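Filed under: Markets / Earnings / Consumer Tech

Storwood reports after the close. I've held a small parcel for a few years, so I'll put my notes here as I go.

The share price is up 11 per cent since March. Most of that came after management said the kitchen appliance range was selling ahead of plan. 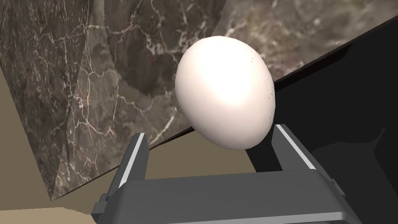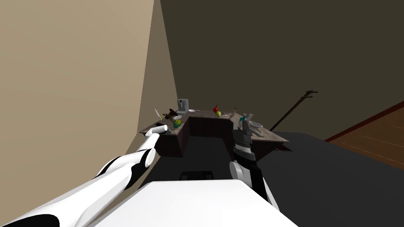

Does a strong sales number mean the shares will rise?
It depends on what was already priced in. Analysts lifted their forecasts twice this half, so a good result may only match what buyers have paid for.

Revenue is the figure the headlines will use. I'm more interested in gross margin, which slipped last half when freight costs went up.

Inventory is the other one. Storwood had nearly 100 days of stock on hand at the last update. If that has grown, expect discounting before Christmas.

Fulis is the closest listed rival. It reported earlier in the season and kept its dividend flat. Its shares fell 6 per cent by lunchtime, even though profit was up.

The Fulis call was useful on retailers. It said the big chains are ordering later and in smaller lots. I'd be surprised if Storwood isn't seeing the same behaviour.

Walczak makes the motors for both companies. It raised prices in autumn, and its contracts are reset once a year, so the full cost won't show up in these accounts.

Someone asked about Bilness. It's private, so there are no accounts to go through. It has been cutting prices online, and that puts a ceiling on what the others can charge.

My own estimate is revenue growth of 7 per cent with margin flat. I don't plan to buy or sell on the day.

Results are out at 4.30 pm and the call starts at 5. I'll post the margin and inventory numbers once I've read the cash flow statement.

General comment only, not advice. I own Storwood and none of the others.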